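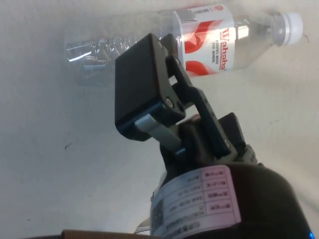

Teleoperation Cell, Pre-Session Checklist
Stumance, bench 2
Date: 2/1/25
Checked by: Natanael Moura
Demonstrator: Lok-yiu Hsiao
Task: pick up bottle lying on its side, stand it upright

1. Emergency stop pressed and released, arm halts. OK
2. Speed limit set to training value. OK
3. Leader arm and follower arm match at home position. OK after second try. Leader elbow was off, re-zeroed.
4. Finger pads seated, no tears. OK
5. Screws on finger linkages snug. OK
Comment: check both sides. Benedetta found one backed out last April.
6. Wrist cable clear through full rotation. Watch
Comment: comes close to the housing at the far end of travel. Lok-yiu will stay short of that until it is re-tied.
7. Wrist camera shows both bottle and gripper during approach. OK
8. Table clean. Needs work
Comment: specks and smudges on the top. Wipe down before recording.
9. Bottle cap tight. OK
Comment: bottle is creased at the bottom end. Fine to use, but grip at the label and close slowly.
10. Hands off the table before follower is enabled. Reminded
11. Foot pedal releases control when lifted. OK

Cleared to record once item 8 is done. Item 6 open, assigned to Vanderleia Fontes.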